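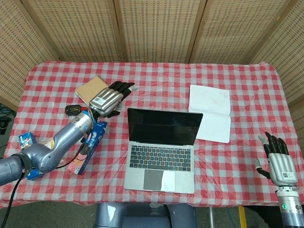 Bench notes, January - table covers, screen and packet storage

Last updated: January, late afternoon

Still on the gingham. Niamh Doherty wants to call the cover question settled and order the same red-and-white plastic for the other tables. I'm not there yet. My complaints, in the order they annoyed me:

Wrinkles. The cloth came folded and it has stayed folded, as far as I'm concerned. The edges that hang over are the worst. The seller (Trikside) says the creases "relax" within a couple of days. I've heard that about every plastic cloth I ever bought and I have yet to meet one that did it. Jarlath Geraghty suggested a hair dryer on low from the underside. Fine, but somebody has to stand there holding it, and I don't want a shiny patch where they stood too long.

Glare. It's a glossy cloth. With the laptop open and the screen off you get reflections in the screen and the trackpad as well, so the whole table throws light back at you. Niamh says this goes away if you sit a little to the left. I sat a little to the left. Maybe.

Wiping. The one thing I'll give it. Tea came off with a damp rag, no soap. Ballpoint did not come off. I tried a corner at the back, so don't go looking for it.

Pattern. Checks are supposed to help you put things back where they were, by counting squares. In practice I lose count, and the squares near a wrinkle aren't square. If we want positions, we should use tape and admit it.

Screen

The folding screen behind the table stays. I was against it, and I still think beige weave with all those little holes is a fussy thing to look at for a whole afternoon, but it hides the shelves and people have stopped wandering off to fetch things from them. The outer panels are angled in at both ends and it has stood up well enough that way. Opened out flat it went over when the door slammed. Jarlath says that was the floor. The floor hasn't moved.

Wood strips need dusting. So does the weave, and I have no idea how you dust that. Brush attachment?

Packets

Too many small boxes on the left side of the table. The blue ones are the problem: a snack box and a small carton look alike if you're reaching without looking, and there's another blue package near the front edge. I proposed one tray for food and one for everything else. Jarlath proposed labels. We've had labels before, see the Pimentel drawer, where every label is correct and nothing is under the right one.

The cable looping between the packages should run behind them. I moved one like it this morning and by lunch there was a loop again.

Notebook

The small brown spiral one is for the table only. Write in it and leave it at the back. Niamh filled 2 pages with a shopping list and I've asked her to stop. She says it was relevant. It had onions on it.

To try before anyone orders more cloth

- Hair dryer from below, 30 seconds a crease, corner first
- Matte cover from Brimora, if they'll send one without making us buy the roll
- Clips on the front edge (Telarico sells some, I don't trust the springs)
- One afternoon with no cloth at all, to see if we miss it

Budget line for covers is 83 dollars and I'd like to know what we're getting for it beyond a picnic look. Niamh's answer was "cheerful." Not a measurement, but I've written it down because she asked me to.

Hair dryer tomorrow if I can find one.

Recent entries
- Pimentel drawer, third attempt at sorting
- Felt pads under chair legs: do they do anything
- Brimora shelf liner, curling at the ends
- Tape residue on the long table
- Which rags go in which bucket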